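# Socks, Desk, Houseplant: A Small Gallery

I started to keep this page in July, when we moved into the apartment in Stanton and I unpacked one box that had only socks in it. My family finds it strange to give socks their own gallery. But I have collected them for many years, from shops, from trips, from events where they are given for free, and I wanted to have one place where I can see them together.

The desk is the best place for it. The top is wide and has a light oak color, so the pale socks and the dark ones both look good on it. My monitors stay at the back and the plant stays in the corner, because there is no other place with enough light in the morning. I sort on Thursday evening, after the laundry is folded, and it takes me until dinner.

Some notes for visitors who also collect. I wash everything at low temperature and inside out, and I never use the dryer for printed pairs. The prints from Hernero, a small shop near our old street, lost their color after 2 washes in the dryer and I was very sorry for them. The plain socks from Vesier are stronger, you can do with them what you want.

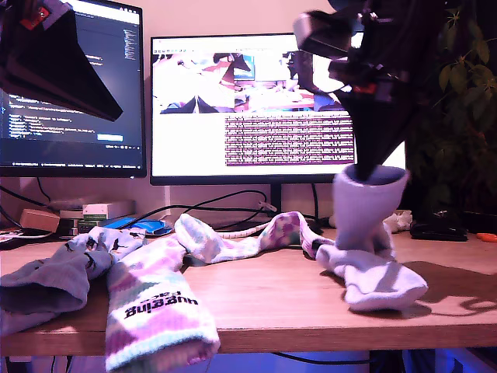 *Sorting on the desk: a pale lavender-white sock held up by its cuff, a gray-blue one with little dark animals, and the tie-dye with "hugging face" in black letters.*

The tie-dye is my favorite at the moment. It is white, with purple, pink and mint-green patches, and I think no other sock in the drawer has these three colors together. The letters are big enough to read from the other side of the room. I wear it with plain gray shoes only.

About the gray-blue one my daughter and I still disagree. She says the animals are penguins, I say they are simply birds — the silhouettes are too small to decide. If somebody knows this pattern, please write to me, I would like to find a second pair before winter.

The lavender-white color is difficult in the laundry. It goes with the whites, but not with new whites, and never with towels. I learned this with another pair, which is now gray and lives in the garage.

The next page will be about wool socks, which need more space and more patience. I have not sorted them yet. They are still in the box from the move, under the winter curtains.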